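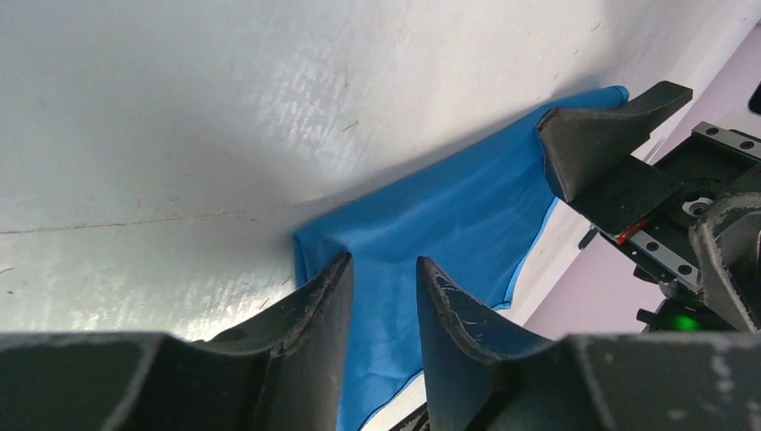 4.2 How a cloth is hung, dropped and folded at home

We had meant this part of the study to be a short one. When we first visited the households in Skatitthorpe, our interest was mainly in washing, and the question of what people did with a cloth once it was clean had been given a single line at the bottom of the interview sheet. It soon became plain that our hosts had a great deal more to say about folding and hanging than about washing, and that they said it with real feeling, so the single line grew into a page and the page, in time, into the section that follows.

By "cloth" we mean any plain, flat piece of fabric kept for general use about the house: the sort of thing that dries a plate in the morning, lines a tray at lunch and covers a bowl of dough in the evening. Tea towels, dusters and small covers all came under the heading if the household itself called them cloths, and we were happy to be led by them on the matter (one family had a word of their own for the older ones, which they asked us to leave out). Clothing, bedding and bath towels are dealt with in Section 5.

Across the 31 households we found three resting states for a cloth, and we have kept the homely names that people gave us. A cloth may be put away, meaning folded and in a drawer or on a shelf. It may be hung, over a rail, a hook, a door or the back of a chair. Or it may be dropped, which covers everything else, from a loose heap on the worktop to a cloth pushed up against a wall where somebody last needed it. Most of our hosts spoke of the dropped cloth with some embarrassment, and several tidied one away while they were telling us that they never left them out.

The hung cloth turned out to be the most interesting of the three, and the hardest to write down. A folded cloth has corners that can be matched and edges that can be measured. A hung one takes its shape from wherever it is held and from its own weight, and a small change in the holding point will move every fold below it. Figure 4 shows a plain blue cloth against a pale ground, and it was cloths of this kind, without stripe or check, that gave our coders the most trouble. A printed border tells the eye straight away which side is which. On a plain cloth one has to go by the softer signs, such as a paler band where the underside or another layer comes round to the front, or the difference between a crisp fold and a shallow wrinkle.
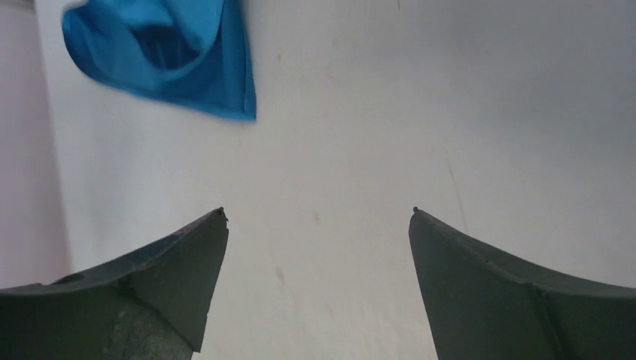
Figure 4. A blue cloth hanging against a pale grey-white surface.

We therefore asked our coders to mark folds and wrinkles separately. A fold, for our purposes, is a line along which the fabric doubles back and lies against itself; a wrinkle is a rise or dip in a single layer. The distinction sounds simple enough when written down, and with stiff cotton from the Wuven range it gave us very little bother. Softer fabrics were another matter altogether. A bunched cloth can pass from wrinkle to fold and back again within the width of a hand, and two sensible people looking at the same stretch of it may quite fairly disagree. Where they did, we kept both readings and marked the cloth as mixed, and 8 cloths in the final set carry that label.

Habits of handling were remarkably steady within a household, even where they differed wildly from one door to the next. People who took hold of a cloth by its middle to lift it nearly always did so, whether it was bound for the rail or the drawer, and then hunted for a corner with the other hand. People who began at a corner were slower to pick up and quicker to fold. We should say that neither group thought there was any other way to go about it, and a few were quite tickled to be told that the neighbours did it differently. In 15 households the two habits lived side by side under one roof, usually without anyone having noticed until we asked.

Surfaces mattered too, and more than we had allowed for. A smooth, pale worktop makes a coloured cloth very easy to find and gives it little to catch on, so that it slides a short way when only one end is lifted. On a rougher tabletop the lower half of the cloth tends to stay put, and the upper half folds over it before it comes away. Several hosts used this quite deliberately: they would lay a cloth down on bare wood to fold it and carry it back to the worktop afterwards, a little journey that had puzzled us a good deal in our early notes.

It is worth setting these findings beside the Stunow household survey of 2000, which recorded only whether cloths were folded or unfolded at the time of the visit. Our dropped and hung cloths would both have gone down as unfolded there, and a good share of the ordinary life of the fabric would have gone with them. We have no wish to be unkind about an earlier survey with a much wider remit than ours, and we have used its room categories gratefully throughout. We do suggest, though, that later work keep hanging as a state of its own and note the holding point wherever it can be seen. The coding sheet, with the definitions of fold and wrinkle as our coders used them in January, is given in Appendix B.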